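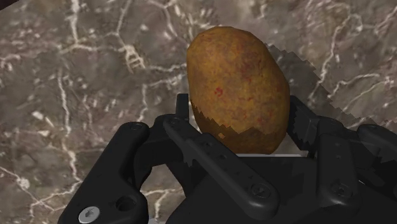 Wargate Sim Grasps: README and data card

Version 2. Maintained by Vaida Butkienė. Review of rules: Sudheer Shetty.

What is in this release

Wargate is a set of simulated grasping episodes with food items on kitchen surfaces. All episodes were made in simulation with a multi-fingered gripper. The release contains 3,708 episodes, recorded over 14 object classes and 8 countertop materials. There is no footage of real kitchens in it, and no people.

Every episode has one object, one surface and one grasp attempt. Failed attempts are kept. Please do not remove them before you compute a success rate, we have seen this done two times already and the numbers were of course very nice.

Folder layout

episodes/ one folder per episode, with rendered frames and joint states
objects/ meshes, masses and friction values
surfaces/ textures and light settings
rules/ the labeling rules in full, as text files
CHANGES.txt what is different from version 1

Joint states are in radians, forces in newtons, all times in seconds from the start of the episode. In version 1 some forces were stored in grams. These episodes were converted and are listed in CHANGES.txt.

Rules for labeling a grasp

The rules below are short forms. If the short form and the file in rules/ say different things, the file is right and you should write to us.

Held. The label "held" is given when the object has no contact with the countertop and at least two fingers touch it. Contact is read from the simulator state. It must never be judged from the rendered frame, where a shadow under the object can hide a small gap or make one appear.

Supported. If the object lies on the palm and the fingers only keep it from rolling, the label is "supported". Long vegetables held upright are the most difficult case. A potato standing on its end between the fingers may take most of its weight from the palm, and two labelers looking at the same frame gave us different answers. For this reason the force on the palm decides: more than half of the weight on the palm is "supported", otherwise "held".

Dropped. The object touches the countertop again after it was held, before the episode ends. A short touch is also a drop.

Crushed. Applies when the contact force is above the limit written for that object class. The limits are for whole, raw, unpeeled items. Do not use them for cooked food.

Unclear. Allowed, but a comment is required. Labels of "unclear" without a comment are rejected by the check script.

Rules for rendering

1. The same light file must be used for all episodes on one surface. If you change the light, make a new surface name.
2. Shadow map resolution is written in the episode header. Low values give stair-stepped shadow edges on the object and on the countertop. We did not smooth them. Users who train on edges or on segmentation should read this value first and decide for themselves.
3. Textures with strong lines, like veined marble, must not be rotated between frames of the same episode.
4. Do not retouch frames. If a frame is wrong, render it again from the saved state.
5. The gripper model must keep its screws, holes and joint covers. Simplified hands belong in a separate release.

Good practice when you use the data

Split by object mesh and never by frame. Frames of one episode are very similar to each other, and a random split will put almost the same picture on both sides.

Report results for each surface separately. The dark gripper on a dark surface is harder for most detectors than the average number shows.

If you transfer a policy to a real hand, begin with the force limit at half of the value in objects/. The simulated skin of a vegetable does not tear and does not become slippery, so our limits say little about damage. Nothing in this data is evidence that a grasp is safe near people. Your own risk assessment for the real cell is still necessary, and an emergency stop must be in reach of the operator in every test.

Known problems

Small penetrations between finger tips and object are present in some episodes. They are flagged in the header as "overlap". The flag was computed after the release of version 1, so old copies do not have it.

Mass is uniform inside every mesh.

The Darkik loader reads the palm force with wrong sign. Use the loader in this package until it is corrected. The Urbonaitė loader was tested and is fine.

Changing the rules

Proposals are welcome as a text file, one rule per file, with at least one episode that shows the problem. Sudheer reads them and answers. Rules are changed only between versions, so that labels inside one version stay comparable. The next reading of proposals is in July.

Terms

Free for research and teaching. For commercial use please ask first. If you publish, name the version number, and list any episodes you have left out.

Storage and download are provided by Jeleo.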